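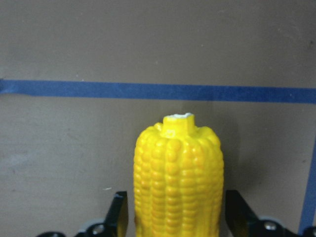

29th June
by Peadar Gallagher

What a day at Mulcahy! The arm did toy corn all morning and I stood there grinning like a child. Ruairí used to sort 500 pieces a shift by hand and his wrists were wrecked by November. Now he sets up the jobs and sorts out the odd muddle, and he's teaching me (slowly!) to do the same. I do miss the chat at the old bench a bit. My turn to run it alone tomorrow, can't wait.

Recent entries
First week at Mirkley
Ruairí's new job title
Tea with the Oron lot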